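## Pairing your Suvis watch with a phone

Charge the watch to at least 35 percent before you start. Keep the phone within 5 feet.

1. Hold the side button until the Sasow logo shows, then let go.
2. Swipe to your language and tap it.
3. On the phone, turn on Bluetooth and open the Laluvine app.
4. Tap **Add watch** and choose the name shown on the watch screen.
5. Check that the code matches on both screens, then tap **Pair**.

Set-up can take up to 12 minutes if an update is found. Leave both devices on a flat surface until the watch face appears.

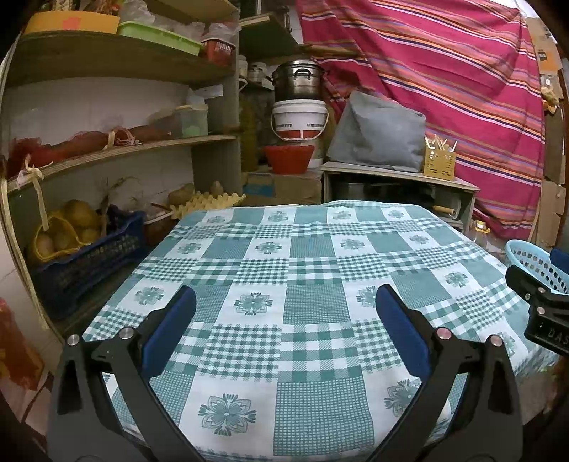
*Table with a checkered cloth*

**Note:** The watch can store 2 phones but connects to one at a time. To switch, go to **Settings > Phones**.

**Caution:** Do not restart the watch during an update. If the screen stays black afterward, put it on the charger and hold the side button again.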